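Drondemby Guest House
Housekeeping and Linen Meeting
Minutes, February

Present: Housekeeping Manager (Chair), Deputy Manager, Laundry Supervisor, representatives of the Udier wing and the Wragg wing, Front Desk representative, Minutes Secretary.
Apologies: Purchasing Officer.

The meeting opened at 2:15 p.m. in the ground floor dining room.

1. Minutes of the previous meeting

The minutes were accepted with one correction. Under item 4, "bath mats" should read "bath sheets." The Laundry Supervisor asked that the stock list attached to those minutes be corrected in the same way.

2. Matters arising

2.1 Linen closet, Udier wing. The second shelf has been raised and now takes folded bath sheets without crushing them. The door still sticks. The Deputy Manager will ask the maintenance contractor to plane it on the next visit.

2.2 Lost pillowcases. Eleven of the missing pillowcases were found inside duvet covers returned from the Wragg wing. Staff are reminded to shake out and turn every duvet cover before it goes into the hamper.

2.3 Stain remover. The trial has ended. The meeting agreed to go back to the previous product and to use up the remaining bottles on kitchen cloths only.

3. Towel stock

3.1 The Laundry Supervisor reported that 500 white towels are in circulation between the two wings, including hand towels. A further 200 are on order from Skotell and are expected before the spring bookings begin. The Chair asked whether the order could be delivered in two parts, as the storeroom is also holding the winter blankets. The Purchasing Officer will be asked to confirm.

3.2 The Udier wing representative reported that older towels have become thin along the hems. It was agreed that any towel with a frayed hem be pulled at the folding table and placed in the rag bin, and that it be entered on the sheet by the door. The Wragg wing representative noted that the sheet had not been filled in for most of the month. The Chair asked both wings to attend to this.

3.3 There was some discussion of whether to replace the waffle weave towels with terry when they wear out. The Front Desk representative said that guest comments were mixed — some find the waffle weave light and pleasant, and others ask for something thicker. The Laundry Supervisor prefers the waffle weave for its shorter drying time. No decision was made. The item will be carried forward.

4. Folding and presentation

4.1 The Deputy Manager had checked the shelves in both wings and found three different folds in use. Stacks in the Wragg wing were leaning, and several towels had been put away with the open edge facing out.

4.2 The following was agreed for white towels in both wings. Towels are to be opened out fully and smoothed before folding. They are folded lengthwise in thirds and then in half, and placed on the shelf with the rounded fold to the front. Bunched towels are not to be left on the folding table at the end of a shift.
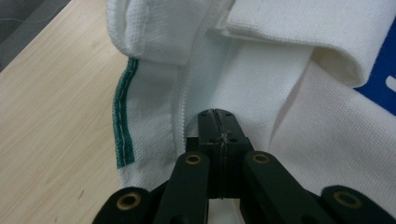
5. Laundry room

5.1 Dryer lint. The filters are to be cleared after every load. The Laundry Supervisor will put a new notice above the machines.

5.2 Hampers. Two hampers have broken casters and have been taken out of use. The Deputy Manager will obtain a price for replacement casters before new hampers are considered.

5.3 Shelf labels. The Udier wing representative offered to print larger labels for bath sheets, bath towels and hand towels. Accepted.

6. Any other business

6.1 The Front Desk representative asked that requests for extra towels be written in the desk book, with the room number and the time — verbal messages have been missed at shift change. Agreed.

6.2 The Wragg wing representative asked for a second step stool. The Chair approved the purchase.

7. Actions

Deputy Manager: closet door; casters.
Laundry Supervisor: lint notice; corrected stock list.
Purchasing Officer: split delivery from Skotell; step stool.
Udier wing representative: shelf labels.
Both wings: frayed towel sheet to be kept up to date.

The meeting closed at 3:20 p.m. The next meeting will be held in the same room, at a time to be posted on the staff board.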